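Two Grippers, One Small Box: Trying Out Fingers Before Buying Them
August 24, 2021

When Trekerent decided in January to replace the grippers on its packing line, it had two candidates and room in the budget for one. The Urton is a wide gripper with a long stroke. The Kokkonen is narrower, closes faster and costs less. Both have two fingers, both bolt to the arm the company already owns, and both data sheets promise more than enough force for a box of screws.

The trouble with data sheets is that they describe the gripper by itself. Trekerent packs small lidded boxes, and the lids are a little larger than the boxes under them. A gripper that takes hold too high pulls the lid off. One that goes too low runs into the table. The usable band on the side of the box is narrow, and the fingers have to reach it without the wrist hitting the lid on the way down.

The company hired Somville, a small integration shop, to compare the two. Somville did most of the work in simulation. Its engineers built a model of a workroom, put the arm on a table, and ran the same pick again and again with small changes to where the box sat and how it was turned. Each gripper got 515 tries. The arm, the controller settings and the approach speed stayed the same.

The Urton did well when the box was square to the arm. Its long stroke forgave a box that had slid a little to one side. With the box turned, the fingers needed more clearance than the packing tray would leave them, and the planner often gave up before it found a path.

The Kokkonen had the opposite problem. It fit almost anywhere, but its opening is only a little wider than the box. If the position reported by the camera was off by more than 4 millimeters, one finger came down on the lid. Somville counted 69 of these, nearly all of them at the far end of the arm's reach.

That led to a second question, which was the camera. The first runs used one fixed camera over the table, and the arm blocked its view late in the approach. Somville added another at the side and repeated the Kokkonen runs. Most of the lid strikes went away. The extra camera adds to the price, but the total still comes in below the Urton.

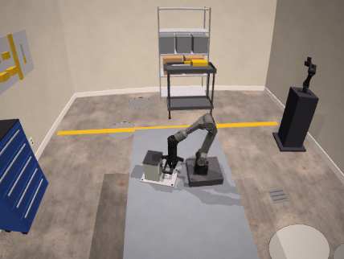 The simulated workroom, with the gripper pointing down beside the lidded box.

A simulation leaves things out. The fingers in the model do not wear, and the lids never stick or bend. Friction is one number typed into a settings file. Somville set it low on purpose, so that a grip that held in the model would have some margin on the real line.

Trekerent has ordered one Kokkonen and will run it beside the old gripper for around 2 months. The operators have asked for softer finger pads, and Somville is testing a rubber pair now. The pads make each finger thicker, so the clearance runs have to be done over.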